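4.3 Working with loose sheets and folders

Read this section before the arm goes near paper. The previous edition gave it half a page and a promise that default settings would do. They will not, and the advice below comes from the Prirwood bench, where Ayane Kobori kept the fault log from February onwards. Her log has 1137 entries. Paper accounts for 107 of them, against 2 for rigid parts.

Before you start

1. Set the speed limit to Slow in the Motion menu. The limit resets when the controller restarts, whatever the start-up screen says, so check it each time.

2. Close the gripper once with nothing in it and watch both fingertips meet. If one arrives late, go back to section 3.6.

3. Remove staples and paper clips from single sheets. Folder clips may stay on, but mark them as no-go areas in the work map.

4. Keep people outside the marked line while either arm has power. A paused arm counts as a powered arm.

CAUTION: The soft-touch setting is often described as safe for hands. We have found no test report that supports this. Treat it as a way of protecting the paper and nothing more.

Approaching the sheet

5. Bring the fingers in over the lower part of the sheet with the tips pointing towards it. Stop short of contact.

6. Look at the wrist camera view. Print close to the camera will be blurred and print further away sharper. Do not use the nearest words to judge focus or position.

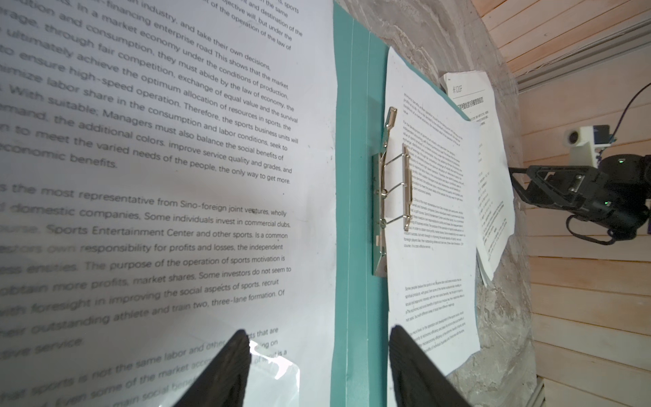 Figure 4-7. Wrist camera view with printed sheet, folder and metal clip. Note the bright patch between the fingers.

7. Check for glare. A shiny patch on the paper can be read as an edge. Move the lamp first, and change the camera exposure only if that fails.

8. Confirm that the second arm is parked or has its own work area. Follow its cable by eye from end to end. The collision check knows nothing about cables.

9. Run the approach again with the grip switched off. Then switch it on.

Note: Text recognition should not be used to decide which page to pick up. On slanted pages it gives broken phrases with a high confidence score, and the score tells you very little. Use a printed marker.

After the run

10. Park both arms, cut the power, and only then reach in to straighten the paper.

11. Write down every slip, fold or tear, including those you put right yourself. Leandro Cifuentes asked for this after a batch of almost 200 runs was reported as clean by operators who had been smoothing out corners by hand.

About the Grudura checklist

Some sites ask for the Grudura checklist as well. It does no harm, but a ticked box for "area clear" is not a record of who looked or when. Add a name and a time beside it.

Section last changed July 10, 2025. For folders with spring clips, continue to 4.4.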